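This site uses cookies to keep you signed in and remember your settings. Accept | Manage

Bedroom corner: clothes on the bed

I have a soft spot for the bit of tidying that happens between the washing basket and the wardrobe, when everything ends up on the duvet and you finally have to decide what goes where. In our house it tends to happen in the evening, with a cup of tea going cold on the windowsill, and I've grown rather fond of it over the years. I'm in the middle of my September sort-out, which began with the airing cupboard and has now reached the bedroom – I do like to have the summer things put away before the heavy jumpers come back out.

A green T-shirt and something black on the big white duvet, with the patterned pillows up at the top.
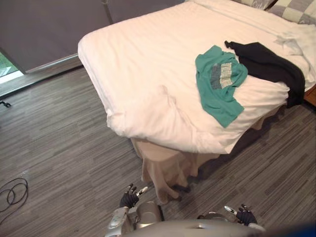
Teal fabric up close, bunched over on itself, with the white label showing.

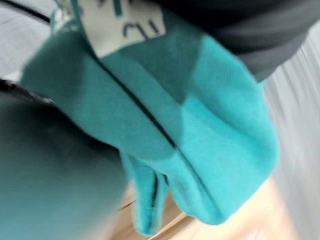

I always fold T-shirts the way my aunt taught me, face down, sides in, then up from the hem in thirds, and they stand in the drawer like books on a shelf. Anything dark goes in a pile of its own, so I can find it on a winter morning without putting the big light on. If a shirt has lost its shape it goes in the bag for the charity shop in Fodport, and the really tired ones become dusters (the old cotton ones are marvellous on windows!). Next I'll be tackling the chest of drawers on the landing, and I'm dreading the socks a little, but there's a fresh packet of tea in the kitchen and I shall take my time over it.

Nabila Benmoussa

180 likes · 29 comments · Share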